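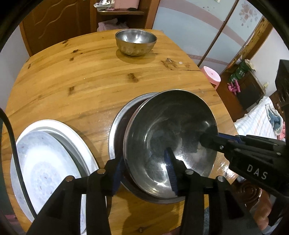

# Chapter 2: Weights, Measures and the Town Market

Before the railway, most towns measured things their own way. A bushel in Rodisville was not a bushel in Billanitz. Same word, same grain, different amount – and everyone who traded between the two had to know it.

This chapter covers:

- where local measures came from
- who checked them, and how often
- why they lasted so long
- what changed when the railway arrived

Start with the market itself. Rodisville held one every Tuesday. Farmers came in before dawn, paid a toll at the bridge and set up by seven. The toll book for one year lists 461 sellers. Of these, 174 sold grain or flour. The rest: eggs, cloth, candles, live birds, a bit of everything.

Grain was sold by volume, not by weight. Quick to do, easy to argue about. Was the measure heaped or levelled off? Was the grain poured from high up, so that it packed down, or tipped in gently? A careful buyer watched the sellers hands. Millers were blamed most, fairly or not, and the court rolls are full of it.

The town kept a standard bushel in the church porch, chained to the wall. Anyone could ask for a check. Few did – it cost a penny and you lost your place in the row. Billanitz kept its own standard, slightly larger, and refused to change it for nearly 300 years. Traders who worked both markets carried a set of tables, often copied by hand and often wrong. We look at one of these, the Wallin table, in section 2.3.

**Key words:** bushel, toll, standard, heaped measure, struck measure

**Before you read on:** find out what your own area used before metric. Older cookery books are a good place to start, so are field names. Make a short list and keep it, you will need it agian for the task at the end of section 2.4.

## 2.1 The bridge toll

The toll came first, long before the market had a charter.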